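Berkgate Editions seeks readers for translated fiction

We publish two novels in translation a year and we distrust most of what is said about them, our own jacket copy included. We need 6 outside readers to report on manuscripts, mainly Italian and French, before we spend money on rights. The first is Barbieri, a 258-page family novel its agent calls "unclassifiable." We have heard that before.
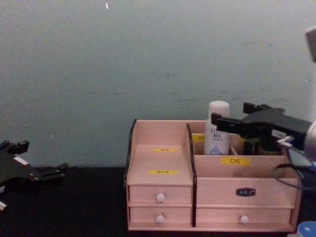

Manuela Morelli thinks reports like these only confirm what an editor already wanted to buy. She may be right, so disagree with us in writing.

Reports run to 2000 words at most, plot summary kept short. The fee is modest and paid on delivery. If you love every book you finish, please don't apply.

Send one unkind but fair page on a novel you admired to Pranab Bhattacharjee by April 10, 2021.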